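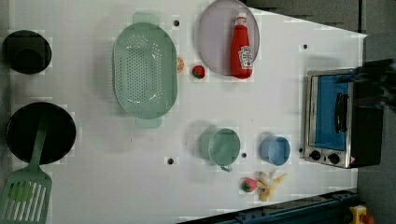

What is Parkton Play Kitchen?

Parkton Play Kitchen is a small preschool program built on pretend cooking, for children from two and a half to five. We have one large room, a smaller room for naps and stories, and a fenced yard with a sandbox. Most of the morning is spent in the large room, where the children cook, serve, wash up and put away.

About us

The school opened with 16 children in the back half of a former shoe store on Arkemberg Street. We moved to the present building four years later and now have 30 children enrolled, with no more than 22 in the building at one time. There is a morning group and a full-day group. The morning group goes home at 12:15, after lunch.

Pretend cooking was part of the day from the beginning. At first it was one corner with a cardboard stove, and it was always crowded. Over two years we gave it more floor space, moved the blocks to the other wall, and began planning the rest of the day from what the children did there. When several of them were running a breakfast counter, we read books about breakfast and made real toast that week.

What the children play with

We keep the toys simple and close to what a child sees at home. There is a pot and a frying pan, a slotted spatula, an oval colander, cups with handles, plates, and a toaster oven with knobs. The food is fruit for the most part: a strawberry, half an orange, a banana that is partly peeled. The ketchup bottle is asked for more than anything else, and it goes on everything, including the banana.

Larger items are kept on open shelves at child height. Food is stored in shallow bins, one for fruit, one for vegetables and one for everything else. Each bin has a drawing on the front so that children who do not read can put things back. We rotate the bins every few weeks. The pots and cups stay out all year.

We buy some pieces new and accept others from families. Donated toys should be clean, free of cracks, and too large to fit in a young child's mouth. We cannot take anything with glass, loose magnets or button batteries. Please bring donations to the front desk and do not leave them in the cubbies.

A typical morning

Doors open at 7:45. Children hang up their coats, wash their hands and choose where to start. The kitchen is open until snack at 9:30. After snack we go outside, weather permitting, and the kitchen opens again at 10:30.

Cleanup starts at 11:20 and takes a while. Children scrape the plates, stack the cups and sort the food, and the older ones wipe the tables with a damp cloth. We give this plenty of time. A two-year-old may carry one cup across the room and need help finding the shelf, and a four-year-old can usually clear a table alone. Teachers wash the toys in warm soapy water at the end of the day and set them on racks to dry overnight.

Lunch is real food, cooked on site. Our bread and soup come from Değirmenci, the bakery two doors down. Tell us about allergies when you enroll, and again if anything changes.

Enrollment

We take applications in March for the coming school year. Visits can be arranged at any time, and the best hour to see the kitchen in use is between 8:30 and 9:30. There is a $50 application fee, which is applied to the first month's tuition. Brothers and sisters of enrolled children are placed first, then the waiting list is followed in order.

Parking is in the Trando lot behind the building. Use the side door, and ring the bell if it is locked.

Last updated: March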